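TOOLING NOTES

Does the segmenter know when a grasp begins?

Last issue I promised to look properly at Lolludau, the auto-segmentation tool that Vileck has been pushing since February. You feed it gripper-camera recordings, it cuts them into approach, grasp, lift, place and release, and you get tidy labels without anyone scrubbing through video. I have heard this pitch before, from other people, with other logos. So I sat down with Amarachi Bako and a batch of snack-packing recordings to see how much of it holds up.

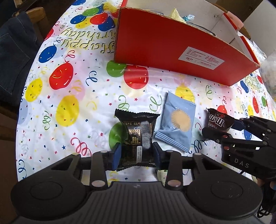
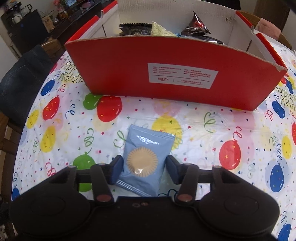
Snack packets and the red box on the balloon tablecloth, from the gripper cameras.

The batch was 348 episodes. Bako had labeled all of them by hand before we ran the tool, and she did not look at its output until she had finished, so there was no peeking on either side.

First, the good part. Lolludau found the correct number of grasps in most episodes, and it was quick. On lift and place I have few complaints. If all you want is a rough index, so you can jump to the interesting bit of a long recording, it will save you an afternoon.

The trouble starts with the boundary between approach and grasp. Vileck's notes say the cut is made from a mix of finger width and image cues. In practice, as far as we can tell, finger width does nearly all the work. That is fine for a rigid block. A snack packet is a bag of air with a cookie in it. The fingers can be on either side of the thing with no real hold on it, and they can keep closing for a good while after contact as the wrapper gives way. The tool picks one moment in all that and reports it with great confidence. Bako's labels and the tool's were 19 video frames apart in the worst case we kept, and we threw out a few that were worse where the recording itself had gaps.

Does that matter? It depends on what you train. For a policy that predicts whole chunks of motion, probably very little. For anything that learns a separate "close now" signal, I would be nervous. You would be teaching it to close late on soft things and early on stiff ones, and then somebody would blame the controller.

Glare is my second complaint. Foil wrappers throw bright patches, and the image cues seem to drop out when one lands on the object. Lolludau does have a confidence score for exactly this, but it barely moved on the episodes where I would have wanted it to shout. When I asked Mounir Chraibi at Vileck, he said the score was tuned on matte objects and that a new version is being worked on. Fair enough, but the front page of the product says "any household item" and I think a bag of cookies counts.

Third, busy backgrounds. I expected these to be a disaster and they weren't. The printed balloons and ribbons gave it no more trouble than a plain surface did, at least on this batch. I was ready to write a paragraph about it and now I can't.

What about two grippers working at once? The tool treats each stream separately and then lines them up by timestamp. If your clocks agree, good. Ours drifted in 2 sessions and the merged timeline was nonsense, with no warning given. Tamuno, the free aligner most of you already use, caught the drift right away. Run that first, whatever you decide on the rest.

Pricing is per seat and I still find the page hard to read. There is a trial, which covers a batch about this size.

My advice for now: use it for indexing, keep hand labels on grasp onset for anything soft, and don't let the confidence column talk you out of checking. Bako's label file and our comparison script are in the Lekadora shared folder under item 813. If you have run the tool on clothing or produce, send me your worst cases. I would also take your best ones.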